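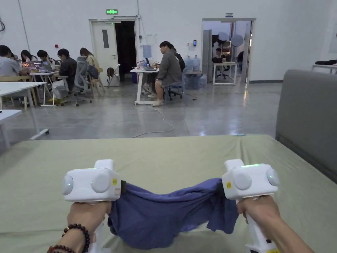

Cloth folder, part 5: picking up corners

The last post ended with the two arms bolted to the bench at home and nothing useful for them to do. Since then I've hardly touched the arms. Most of November went into the hand-held side of the project: holding a gripper in each hand and doing the folding myself, over and over, so there is something for the arms to learn from later.

For anyone who came in on this part, the goal hasn't changed. I want a pair of small arms that can take a crumpled cloth off a padded surface and fold it into quarters. It doesn't have to be fast. It doesn't have to handle shirts. I've called the whole thing Stolulard since the first post and I've stopped apologizing for the name.

I do the arm work in my garage and the recording at Viltora, the shared workshop across town. The garage has one good light and a floor that slopes toward the door. Viltora has big even ceiling lights, a smooth concrete floor, and room to stand back from a work surface without hitting a bicycle. It also has people in it, sitting at laptops and getting on with their own things, and I'd rather record with people moving in the background now than find out later that the software falls apart when somebody walks past.

The grippers

They're white, one per hand, with a vertical handle under a boxy head and a pair of jaws out front. I had planned to make my own from scratch. I got as far as a drawing and a handle that fit my left hand and hurt my right. Then Shigeru Ichikawa, who has been through this with his own project, talked me into starting from the Casetti plans and changing only what I had to. That was good advice and I should have taken it in the summer.

What I changed:

The trigger return spring. The one in the plans is stiff. After 40 folds my index finger was done for the day, and the last several recordings showed it, with the jaws opening late and the corner dragging. I tried softer springs until the jaws stopped snapping open on their own, then went one step back up.

The jaw pads. I started with plain flat pads. They held thick cloth well and let thin cloth slide out sideways. Ribbed pads went the other way, gripping everything and then refusing to let go of it, which made a mess of every release. I ended up with flat pads with a thin soft layer glued on, trimmed flush at the tip. The trimming matters more than the material. Any overhang at the tip pushes the cloth away just as you try to pinch it.

The green light strip. It's a status light and it was wired so that it came on with power. I rewired it to come on only when the recording software has a live connection. I lost a full afternoon of folds before I did that, so it was well worth the soldering.

The arm grippers at home use the same jaws and the same pads. Anything I change on the hand-held pair has to be changed on the arms too, or the recordings stop meaning much. I have a sheet of paper taped inside the parts drawer with a line for every change, and both pairs get ticked off against it.

The work surface

I began on a bare tabletop. A cloth lying flat on a hard table is difficult to pick up with jaws like these. The tips touch the table, the cloth stays where it is, and you end up scraping. With a padded surface you can press the tips down a little and the cloth comes up between them. It took me one evening on the pad to get more clean pickups than in the whole week before.

The pale green mat is the one I've stayed with. I like the color for this, because the blue-violet cloth stands out clearly on it and so do the white grippers. It does wrinkle. I used to smooth it out before every take. Urszula Kwiatkowski asked me why, given that the one at home wrinkles too, and I didn't have an answer, so I quit doing it.

One thing I would tell anyone trying this is to sort out the cables before the first session. I now walk the path from the desk to the mat and look at where I'll be stepping. Tape helps. So does asking the people at the nearest desk if they plan to get up soon.

How a take goes

I drop the cloth on the mat from chest height and leave it however it lands. Then:

1. Start the recording and wait for the green light.
2. Find one corner. Pinch it with whichever hand is closer.
3. Lift a little and run the other gripper along the edge until it reaches the next corner. Pinch that.
4. Raise both hands so the cloth hangs between them, with the two corners held and the middle sagging.
5. Pause there for a slow breath.
6. Lay it down away from you, bottom edge first, and let the far part settle before bringing the corners over.
7. Fold again, side to side.
8. Open both jaws fully, pull back, stop the recording.

Step 3 is where nearly all of the bad takes go bad. With bare fingers you feel the edge and slide along it without thinking. With the jaws you have to look, and a crumpled cloth has a lot of folds that look like edges. I've pinched the middle of the cloth many times while fully believing I had a corner. When that happens I put it down and try again in the same take. At first I threw those takes out. Now I keep them if the recovery is clean, as the arms are going to make the same mistake and they may as well see what to do next.

The pause in step 5 was Caroline Tanui's idea. She looked through a batch of my early takes and pointed out that I never stopped moving, so there was no point at which you could say the pickup was finished and the fold had started. With the pause in there I can cut each take in two and look at the halves separately. It also makes me check that I'm holding two neighboring corners and haven't grabbed opposite ones. That's easier to do than it sounds.

I tried to teach the process to Obed Appiah so we could trade off. He folds away from the body and then rotates the cloth, and I fold and step sideways. Neither way is wrong, but I didn't want both in the same batch at this stage. His takes are in their own folder. I plan to use them later, once the plain version works.

What went wrong

The wrist angle. The handles are vertical and the jaws point forward, so reaching a corner on the near side of the mat means bending your wrist back toward yourself. I did a long session like that and had a sore forearm for two days. The fix was to stand farther back from the mat, and to give up on corners that end up right at the front edge. If the cloth lands that close, I pick it up and drop it again.

The left gripper drifted. Over a session, the jaw opening it reported got smaller while the real opening stayed the same. I suspected the wiring, then the software, then myself. It was a set screw on the trigger shaft that had backed out slightly. A drop of thread locker fixed it. I've put the same on the right one, and on both arms at home, and written it on the sheet in the drawer.

The supplier. I ordered replacement shafts from Nyarko and they came in a size smaller than what I asked for. They did exchange them, though it took the better part of the month, and I recorded with a worn shaft in the meantime. Those takes have a slight wobble in them. I've kept them in for now.

Battery life. Cecilia Bawa noticed that the takes from late in a session were missing chunks. The connection was dropping and coming back faster than I could see the light change. I now charge both grippers over lunch whether they need it or not. A proper low-battery warning is on the list, probably as a blink on the same strip.

First try on the arms

I did let the arms have a go, in the garage, with the batch as it stood. I ran nine attempts. In five of them the arms got both corners up and the cloth was hanging the way it should. In two of those it went on to make the first fold, badly, with one side well past the other. The rest ended with a single corner held up and the second arm poking at the mat.

I was pleased with that. The arms do the pause, too. They lift the cloth, hold still, and then carry on, and it was strange to see it come from a machine on my own bench after doing it by hand for weeks.

The poking looks like a height problem. The mat at home sits on a bench with a lip, and the surface is a bit lower than the arms seem to expect. I'm going to shim it up and run the same attempts again before I record anything new.

Next

Shim the mat. Put the low-battery blink in. Record a batch with a second cloth, something lighter and less stretchy, and see how much of the pickup carries over. After that I want to look at the second fold, which I've been putting off.

I had a couple of emails asking for the spring part number. I bought a mixed pack and tried them by feel, so I don't have one. If I manage to measure the one I kept, I'll add it to the parts list at the bottom of part 3.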